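Swap Night Comes Back to Flokby in October

The Flokby seed swap is on again, and I could not be happier about it! Last fall we ran out of table space before the doors had been open half an hour, so this time we have the big room at Jindberg Hall.
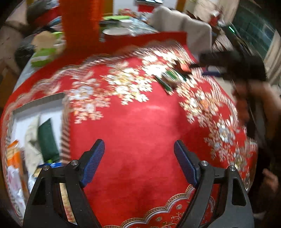

When should I pick bean pods if I want to save the seed?

Leave them on the plant until the pods turn tan and papery and the beans rattle inside. If frost is on the way, pull up the whole plant and hang it upside down in a shed to finish.

Beans are a wonderful first seed to save, by the way. They mostly pollinate themselves, so what you plant next spring should look a lot like what you grew this year. Squash is another story (I once grew 16 plants from a saved pumpkin and got something gray and bitter on every one of them).

We already have 40 kinds promised, including the Codico pole bean, which I have been chasing for 2 years, and a sweet little lettuce from the Lyons Street garden that shrugs off cold nights and keeps going - I cut mine well into December!

Doors open at 6 p.m. Bring your seed dry and in paper envelopes, with the name of the plant and the year you picked it. Tell us if it climbs, too, because a surprise eight-foot vine in a window box is only funny once. No seed to share? Come anyway and take some home. There will be soup, and the library is lending us its seed-cleaning screens, so bring those messy lettuce heads along and we'll clean them together.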